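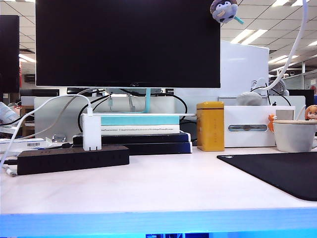 The desk mascot is a small figure or soft toy kept at a place of work, usually on or near a computer monitor. It has no duties. Most offices have at least one, and larger offices tend to have more than they admit to.

Origins

The habit is older than the computer. Clerks at the Pruvmont insurance office kept china dogs on their ledgers, and a house rule of the time limited each clerk to 2. Bulky glass monitors later offered a broad, warm shelf on top. Flat screens took the shelf away, and mascots moved to clips, suction cups and the mercy of gravity.

Types

Plush mascots are the most common, followed by vinyl figures and the rubber duck, which programmers claim as equipment. Collector Beat Gasser, who owns roughly 900, sorts his by expression – a system other collectors have declined to adopt.

Etiquette

Moving a colleague's mascot is widely seen as rude. Turning it to face the wall is seen as a joke, mainly by the person who did it. In her study of the Stallura offices, Ilaria Ferraro found that mascots left behind by departing staff were almost never thrown out. They were passed to the next desk, often without a name.

See also: Paperweight; Office plant; Stress ball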